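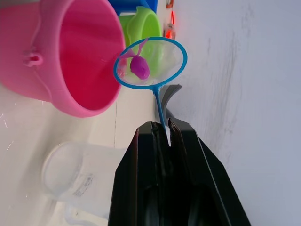
Agata Marras

I have now spent a full month with the Skaltoleck bowling machine in my garage, and I still can't tell you who it's for. It costs $700. For that money you get a two-wheel feeder on a folding tripod, a charger, a canvas bag with a zipper that already sticks, and a dozen dimpled practice balls that are a little softer than I'd like. There is no remote. The remote is extra.

I play weekend cricket for Mondwood, mostly at number four, and I've hit balls out of a lot of machines. The club's old one is loud, ugly and heavy as a fridge, and it puts the ball where you ask it to. So I went into this wanting to hear why a small battery model should be worth the trouble. The box makes a lot of claims. "Match realistic swing" is printed on two sides of it.

Let's start with that. There is some swing. With the left wheel turned down three notches the ball moved away from me in the air, late enough to be useful, for the first over. By the second over the same setting gave me one that went straight, one that swung, and one that hit the side netting. Fedir Demchenko, who opens for us and is more patient than I am, spent a whole evening adjusting the dials and got a run of 14 decent outswingers in a row before it wandered off again. He thought that was pretty good. I thought it was a long evening.

Line and length are better if you leave the swing alone. On plain straight settings, at the middle speed, most balls landed on a good length and close to off stump. For grooving a forward defense or a drive, that's all you need, and I did get some work done. The feed interval is 9 seconds and can't be changed, which is fine for me and too quick for the kids. Our juniors were still picking up their bats when the next ball came out.

The top speed I don't believe. The manual prints a number and I'm not going to repeat it, but Siu-fong Yuen bowls gentle medium pace and she was getting through me quicker than the machine did. It may be that our battery was a weak one. I asked the company and got a polite reply telling me to charge it fully, which I had.
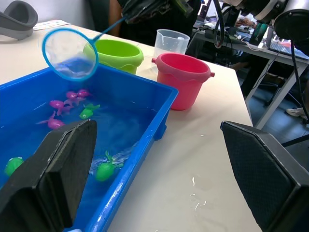
Toy fish in a blue tub of water

Battery life is the other sore point. We got two good sessions out of a charge the first week. Then one and a half. You can run it off the wall, but the cord is six feet long, so unless your net has an outlet beside the bowling crease you'll be buying an extension cord too.

Some things I did like. It goes in the trunk of a small car with room left for a kit bag. One person can set it up. The legs lock firmly on grass and on concrete, and the wheels wipe clean with a damp cloth. It is also quiet – quiet enough that my neighbors have not said a word, and they say plenty about the mower.

I also tried it with the Drerier indoor balls we use in winter, which are a touch heavier. The machine jammed on the third one and I had to tip the hopper out on the floor. The instructions say to use only the supplied balls. A replacement pack of six costs more than I want to pay for something I lose in hedges.

If you want a machine for a club, get a used full-size one and find two people to lift it. If you have a long backyard, no net partner and money to spend, this will throw you straight balls at a modest pace, and you could do worse. I'd wait for a sale. There's supposed to be a revised version in August with a longer cord and an adjustable feed. I've asked to borrow one, and if it swings the ball for a whole session I'll come back and say so.

Bought with my own money. The remote was out of stock, so I haven't tested it.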